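Visit to the Evitz open afternoon, November

I went to the open afternoon at Evitz on Sunday, together with more than 50 other visitors. I run a small guest house, and every morning I clear the same kitchen, so my question was simple: can I buy this work from a machine yet?

Misaki Fujimoto led our group. She explained that most of the training is done in a simulated kitchen, and only later on a real arm. The computer can run 2000 attempts in one night, which no person would have patience for.

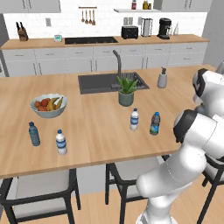
My guests leave everything on the counter, and this is the part of the work I wanted to see. It sounds easy, but I think it is a difficult choice of tasks. Clear bottles with a white-and-blue label stand on the same island as a fruit bowl and a potted aloe, and the machine must know which of these things may be moved and which must stay. In my kitchen a new helper learns this in one morning. We were told that the arm needs a separate instruction for each object, and that a change of bottle shape can still disturb it.

After the coffee break we talked about speed. I asked how long a full clearing takes, and the answer was 30 minutes on a good run. I do it in much less, but I also have breakfast to cook at that hour – so the comparison is not so clear.

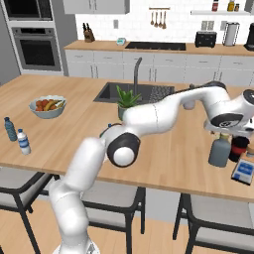 Negin Akbari did not agree with me that speed is the problem. She would accept a slow machine if she could leave the house while it worked, and for her the question was who pays for the first broken glass. Our guide had no price and no guarantee to offer yet.

The visit is free, but one has to register. The bus back leaves every 60 minutes, and I missed one.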